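Wäsche falten mit dem Joltetti-Leihset: meine Tipps nach zwei Wochen

Wer hier schon länger mitliest, weiß, dass ich beim Wäschefalten zu den Ungeduldigen gehöre. T-Shirts gehen, Handtücher auch, aber bei Kitteln und allem mit Kragen werde ich schlampig. Im Februar habe ich mir deshalb das Joltetti-Set von Zallarard ausgeliehen, und seitdem kommen ständig Fragen: Was macht man da, was kostet das, lohnt sich der Aufwand? Also schreibe ich es jetzt einmal ordentlich auf (na ja, so ordentlich, wie es bei mir eben wird).

Kurz zum Prinzip. Zallarard vermietet einen Faltroboter namens Osman, der auf die Faltweise des jeweiligen Haushalts eingestellt werden soll. Bevor der ins Haus kommt, schicken sie einem ein Paar Handgreifer. Man nimmt in jede Hand einen, faltet damit seine eigene Wäsche, und die Aufnahmen davon gehen an die Firma zurück. Der Osman lernt also nach meiner Vorlage, mitsamt meiner Art, die Ärmel einzuschlagen! Ich bewerte in diesem Beitrag nur das Leihset, den Roboter selbst habe ich noch nicht hier gehabt.

Das Set kostet 126 Euro, Hin- und Rückversand sind dabei, und wer danach den Osman mietet, bekommt den Betrag angerechnet. Das fand ich fair. Weniger fair finde ich, dass man das Kleingedruckte zur Mietdauer erst nach der Anmeldung sieht.
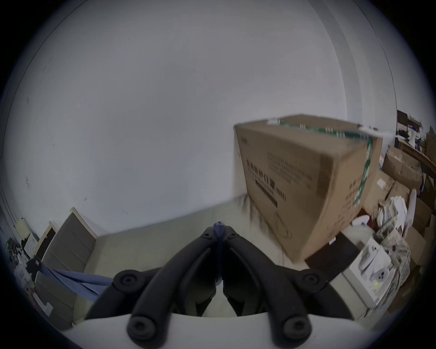
Erst mal trocken üben

Bitte nicht gleich mit der ersten Ladung loslegen. Die Greifer sind weiß, haben zwei gebogene schwarze Finger und fühlen sich am Anfang an wie Grillzangen, die jemand zu gut gemeint hat. Mein Vorschlag: einen Abend lang nur auf und zu machen und dabei ein Geschirrtuch von einer Stuhllehne nehmen und wieder hinlegen. Danach eine Socke. Danach die zweite Socke dazu, und jetzt beide gleichzeitig, linke Hand, rechte Hand. Klingt albern, spart aber später Nerven.

Wer kleine Hände hat wie ich, sollte ziemlich weit vorn anfassen. In der Anleitung steht es anders, da soll man hinten greifen, aber dann kippt mir das Ding nach unten weg und nach 13 Minuten habe ich lahme Handgelenke. Vorn angefasst schaffe ich locker eine halbe Stunde.

Ein Wort noch zum Drücken: sachte. Ich habe am ersten Tag zugepackt wie bei einer Wäscheklammer und mir in eine Leinenbluse zwei hübsche Druckstellen gemacht. Rausgebügelt, alles gut, aber trotzdem. Bei dünnen Stoffen reicht es, wenn die Spitzen den Stoff gerade so halten.

Der richtige Platz

Ich habe Küchentisch, Bügelbrett und Bett ausprobiert. Der Küchentisch ist mir zu glatt, da rutscht ein Shirt bei jedem Umschlagen mit. Das Bügelbrett ist zu schmal, und außerdem wackelt meins. Gewonnen hat mit Abstand das Bett! Der Stoff bleibt liegen, wo man ihn hinlegt, und man kommt mit den Fingern gut unter den Saum, weil die Matratze ein bisschen nachgibt.

Einen Nachteil hat das Bett natürlich: Es ist niedrig. Ich knie mich davor auf ein Sofakissen. Wer Rücken hat, sollte zwischendurch aufstehen und die fertigen Teile wegbringen, dann hat man gleich eine Pause.

Und dann der Griff selbst. Am besten klappt es, wenn man eine kleine Falte aus dem Stoff hochnimmt, anstatt die Kante flach zwischen die Finger schieben zu wollen. Also Greifer senkrecht von oben, ein Stückchen Stoff zusammenschieben, zumachen, anheben.
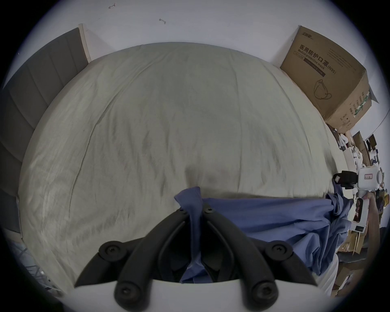

Beim Anheben lasse ich mir Zeit und ziehe dann erst zur Seite. Mit Schwung geht das schief, jedenfalls bei Baumwolle, die fällt einem dann auf halbem Weg wieder runter und man fängt von vorn an. Bei Fleece und Frottee darf man ruhig flotter sein, die halten sich quasi von selbst fest.

Schwierig bleiben Spannbettlaken. Ich habe es dreimal versucht und dann aufgegeben. Laut Zallarard gehören Spannbettlaken noch nicht zum Programm, das steht allerdings auf Seite 11 der Anleitung, und wer liest die schon bis dahin? Ich jetzt. Zu spät.

Die Reihenfolge, die bei mir funktioniert

Für ein normales T-Shirt mache ich es inzwischen immer gleich, und genau das will die Firma auch haben, denn mit fünf verschiedenen Varianten kann der Osman anscheinend wenig anfangen.

1. Das Shirt mit der Vorderseite nach unten aufs Bett legen, Halsausschnitt von mir weg. Die groben Falten mit dem Rücken der Greifer ausstreichen.

2. Die linke Seite samt Ärmel zur Mitte schlagen. Am Saum und an der Schulter gleichzeitig greifen, damit die Kante gerade bleibt.

3. Die rechte Seite genauso. Falls der Ärmel übersteht, noch einmal zurückklappen.

4. Unten am Saum fassen und bis zum Halsausschnitt hochlegen, loslassen, glatt streichen. Wer schmale Schubladen hat, faltet noch einmal.

Bei Kitteln und Hemden lasse ich Schritt zwei langsamer laufen und knöpfe vorher den obersten und den mittleren Knopf zu. Mit den Händen, bitte, das Knöpfen mit Greifern habe ich mir geschenkt.

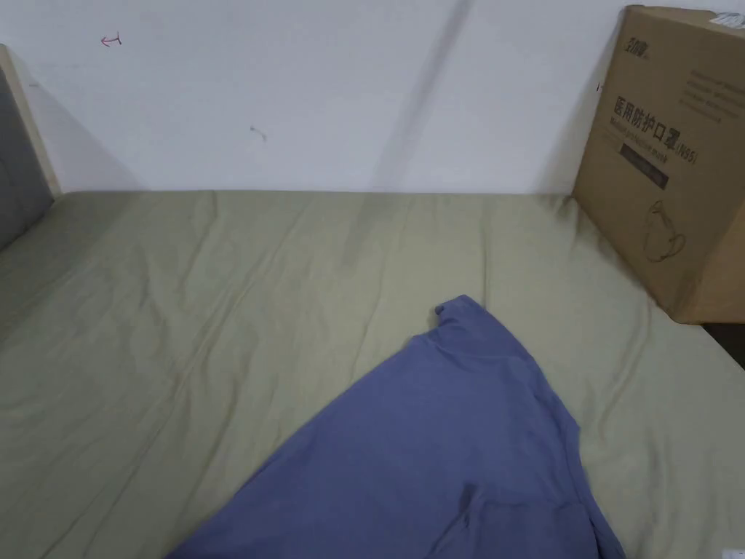
Am meisten Ärger machen die Ecken. Ein Shirt kann noch so schön ausgebreitet sein, wenn irgendwo eine Ecke umgeschlagen liegt, faltet man sie mit ein, und am Ende hat der Stapel eine Beule. Bei dem blauen Teil auf dem Bett ist es die kleine Ecke ganz oben, die umgeknickt ist, und so etwas ziehe ich zuerst glatt, bevor ich überhaupt an die Seiten gehe. Mit einem Greifer den Stoff daneben festhalten, mit dem anderen die Ecke aufnehmen und nach außen legen. Knitter im Laken darunter stören dagegen überhaupt nicht, da muss keiner vorher bügeln.

Zur Farbe auch noch ein Tipp: Am liebsten nehme ich Wäsche, die sich deutlich vom Laken unterscheidet. Weiße Unterhemden auf weißem Laken waren für mich eine Quälerei, ich habe dauernd den falschen Stoff erwischt und das halbe Bett mit hochgezogen.

Was der Kundendienst dazu sagt

Am Mittwoch habe ich mit Wian Sithole von Zallarard telefoniert, weil einer meiner Greifer beim Öffnen knackte. Sehr nett, sehr geduldig, und nach zehn Minuten war das Problem erledigt: Ein Fussel saß im Gelenk. Pinsel nehmen, auspusten, fertig. Das mache ich jetzt nach jeder Handtuchladung.

Bei der Gelegenheit habe ich gefragt, wie oft man jedes Teil wiederholen soll. Lieber weniger Teile und die dafür sauber, war die Antwort, und misslungene Durchgänge darf man ruhig mit abgeben, wenn man sie zu Ende führt. Das hat mich erleichtert, denn misslungene habe ich reichlich. Die Daten werden übrigens vor Ort in Ernmont ausgewertet, dort sitzt auch die Werkstatt.

Zu zweit geht es auch, sofern man sich vorher einigt, wer faltet und wer anreicht. Bei uns hat das genau eine Ladung lang funktioniert. Danach gab es eine Grundsatzdebatte über Kragen.

Wenn das erste Teil fertig ist, schiebe ich es nur ein Stück beiseite und lege das nächste gleich daneben. So sehe ich sofort, ob beide dieselbe Breite haben, und kann mit links und rechts nachrücken. 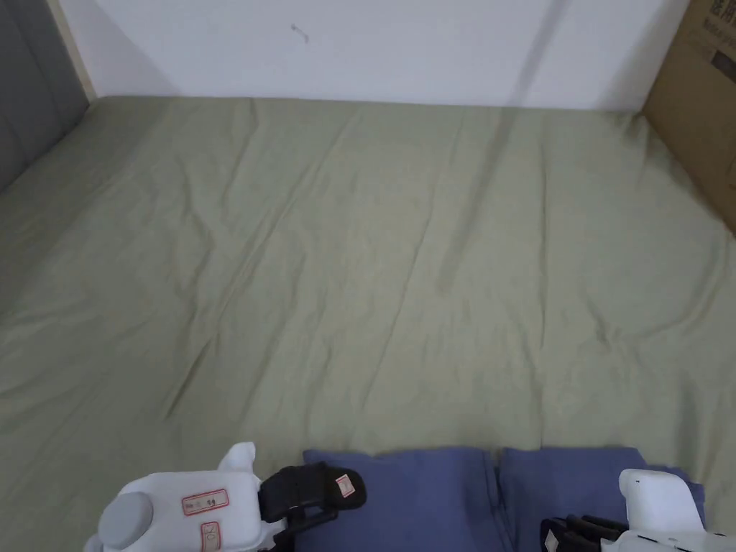
Pflege und Rückversand

Die Greifer nur feucht abwischen, kein Scheuermittel. Die schwarzen Finger mit einem weichen Pinsel säubern, besonders in den Gelenken. Vor dem Einpacken alles eine Nacht offen liegen lassen, im Karton soll keine Feuchtigkeit sein. Das Rücksendeetikett liegt unter dem Schaumstoff, ich habe es gesucht wie blöd.

Mein Fazit bis hierher

Die Greifer sind ordentlich gemacht, die Anleitung ist zu lang und an den falschen Stellen genau, der Kundendienst ist prima. Abzüge gibt es für die versteckte Mietdauer und für die Spannbettlaken. Fast 2 Stunden in der Woche habe ich mit dem Set verbracht, das ist mehr, als ich sonst für das Falten brauche, und das sollte man vorher wissen. Dafür falte ich jetzt auch mit bloßen Händen besser, sehr zur Freude meiner Mutter!

Den Osman selbst habe ich vorgemerkt. Sobald er da ist, bekommt er als Erstes den Kittelstapel, und ihr bekommt den Bericht. Fragen zum Set gern in die Kommentare, ich antworte meistens abends.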